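ドラム式洗濯機の保守を聞く 扉、パッキン、投入量

Norkutel は集合住宅や短期滞在施設の洗濯室を専門に扱う保守会社で、管理台数は249台になる。大半が前面投入のドラム式である。現場の点検手順を組んでいる Nhàn Sầm 氏に、Mullia 棟の洗濯室で話を聞いた。時間は午前十時すぎ、清掃が終わって利用者が来る前の空き時間だった。

最初に尋ねたのは故障の内訳である。同氏は前年度の出動記録534件を分類した表を見せながら、部品の交換に至る例は意外に少ないと説明した。

「多いのは排水フィルターの詰まりと、扉が閉まっていないという判定です。後者はロック部品の不良と思われがちですが、開けてみるとパッキンに靴下が挟まっている。ロックを交換しても直りません。だから点検表では、ロックより先にパッキンを見る欄を置いています」

ドラム式の扉まわりは、ガラス、枠、ヒンジ、パッキン、ロック受けの五点で考えるという。縦型と違い、水位より低い位置に開口部があるため、扉は蓋であると同時に水槽の壁の一部でもある。ガラスが椀状に内側へ張り出しているのは、洗濯物をドラム側へ押し戻し、パッキンとの間に布が入らないようにするためだ。

「ガラスの縁、パッキンのリップが当たる帯状の部分ですね。ここに洗剤かすが一周たまると、見た目には閉まっていても密着しない。拭くときはガラスの中央ではなく、この帯を拭いてください。利用者はたいてい中央を拭きます」

使うのは水で固く絞った布だけである。研磨剤入りのスポンジは禁止している。透明な部分が樹脂の機種では細かい傷がつき、その傷に石けん分が残るからだという。

パッキンについては、手前側のリップを指でめくり、下側の溝を左右に探る。溝の底には水抜き穴があり、ここが糸くずで塞がると残水がたまる。残水は臭いの主な原因になる。

「黒い点が出たら、まずカビです。塩素系の漂白剤を原液で塗る人がいますが、ゴムが硬くなる。うちでは取扱説明書に槽洗浄の指定がある機種はその指定に従い、パッキンへの直接塗布はしません。点が取れなくても、柔軟性が残っていて漏れがなければ使い続けます。色では交換を決めません」

交換の判断は、亀裂、ばねの外れ、リップの波打ちの三項目で行う。波打ちは、扉を閉めたときにガラス越しに接触線を見るとわかる。線が途切れていれば要観察、次の点検でも同じ位置で途切れていれば交換となる。

ヒンジの話は長くなった。共用の洗濯室で最も早く傷むのは、同氏によればこの部分である。

「かごを扉の上に掛ける人、扉に手をついて立ち上がる人がいます。家庭なら決まった数人ですが、ここは毎週違う人が来る。ヒンジは扉の重さを支える設計で、人の体重は入っていません」

扉が下がると、爪がロック受けの穴の下縁に当たるようになる。閉まるまでに二度押す必要が出てきたら、その段階で記録する。点検では扉を半開にして外周を持ち、上下に軽く動かす。がたつきがあればボルトの緩みを見る。増し締めは機種ごとの指定値があるので、洗濯室の清掃担当には触らせない。清掃担当の仕事は、がたつきの有無を点検表に書くところまでである。

Plisorer という滞在施設の201号室では、扉の下がりを放置した結果、爪が欠けてロック受けの中に破片が残った。

「あの部屋は単独設置で、共用室ほど使われていない。それでも起きました。洗濯機の前が狭く、扉が壁に当たる位置まで開けられていたんです。開ききったところでさらに押すと、ヒンジの根元に力が集中します。対策は本体を少しずらして壁との間隔を取ったことだけで、その後は出ていません」

設置時に見るべき点として、同氏は扉の開く側の余裕を挙げた。左に開く機種なら左側、右に開く機種なら右側である。扉が途中で止まると、利用者は狭い隙間から洗濯物を引き出すことになり、ファスナーやボタンがパッキンに擦れる。

ドラム内部の点検は短い。手で一回転させ、異音と引っかかりを確認する。内壁の穴にヘアピンや針金が刺さっていないか、懐中電灯で斜めから照らす。正面から照らすとステンレスの反射で見落とすそうだ。

内側に突き出た部分はリフター、あるいはバッフルと呼ばれる。洗濯物を持ち上げて落とす役目があり、ドラム式の洗浄はこの落下に依存する。

「詰めすぎると落ちません。洗濯物が塊のまま回るだけで、水も通らない。上に手のひらが立てて入るくらい空けてください、と掲示に書いています。容量のキロ表示で言っても、洗濯物の重さを量ってから入れる人はいませんから」

少なすぎる投入も問題になる。バスマット一枚のような偏った荷重では、脱水時に釣り合いが取れず、機械が何度もほぐし直して時間が延びる。Mullia 棟で「終わらない」という申告を調べたところ、大物一点だけの投入が目立った。タオルを二、三枚足すよう掲示を改めた。

リフターの点検では、取り付け部の隙間に注意する。樹脂製のものは割れが出ることがあり、割れ目に化繊が引っかかって毛羽立ちが起きる。衣類が傷んだという苦情を受けたときは、古いストッキングを手にはめて内壁をなでる。引っかかった場所に付箋を貼り、写真を撮ってから補修の可否を決める。

洗剤については、Bianchini の液体タイプに統一した経緯がある。

「性能の比較はしていません。計量ポンプが一押しで決まった量になる。それが理由です。以前は粉末を自由に入れてもらっていて、投入口の奥で固まることが続きました。量が一定なら、残っている泡を見たときに、すすぎの異常なのか入れすぎなのかを切り分けられます」

点検周期は運転回数で決める。Norkutel の基準では225回ごとに排水フィルターとパッキン溝、扉のがたつきを見る。日数で区切らないのは、施設によって稼働に差がありすぎるためだ。回数計のない機種では、利用簿の行数で代用している。

排水フィルターの位置は機種により異なるが、前面下部の小さな蓋の内側にあるものが多い。開ける前に浅い受け皿と雑巾を置く。蓋を一気に回さず、少し緩めて水を出し、止まったら締め、受け皿を空けて繰り返す。

「急ぐ人は全部緩めます。床が濡れて、乾かす時間のほうが長い。あとは、外したフィルターの奥に指を入れて硬貨を探すこと。ポンプの羽根に当たる音は、軸受けの音とよく間違えられます。九月に一台、軸受け交換の見積もりを出す直前で硬貨が出てきました」

最後に、利用者側の手順として何を求めるかを聞いた。掲示は四行に絞ってあるという。投入前にポケットを空ける。パッキンに布が掛かっていないか見てから閉める。取り出したらドラムの奥まで手を入れて残りを探す。扉は少し開けておく。

四行目については施設ごとに例外がある。小さい子どもが出入りする場所では、開けたままにすると中に入るおそれがあるため、清掃担当が立ち会う時間だけ開け、それ以外は閉める。チャイルドロックの有無は機種で違うので、説明書の確認を先にする。

かごの置き方にも決まりがある。扉の上に掛けず、開口部の手前、扉の動く範囲の外に置く。

「かごが近いと、落とした靴下が床に行かずに済みます。それだけのことですが、床に落ちた靴下は次の人の洗濯物に混ざるので、問い合わせが一件増える。かごは穴の開いたものを薦めています。濡れた物を入れて少し待っても底に水が残りません」

取り出しの確認は、ドラムを手で半回転させて二度見る。薄い布は脱水後に内壁の上側へ貼りつき、覗いただけでは見えないことがある。リフターの陰も同様で、残っていれば半回転で落ちてくる。空であることを確かめたら、ガラスの帯とパッキンの手前側を拭き、ロック受けに糸くずが入っていないかを見て、点検表の該当欄に記入する。
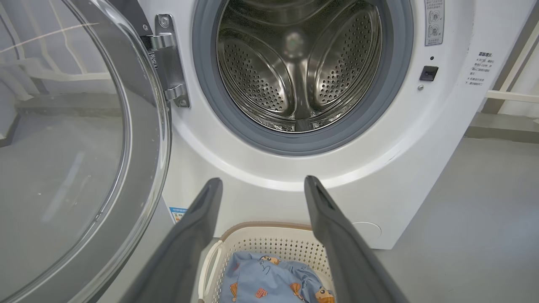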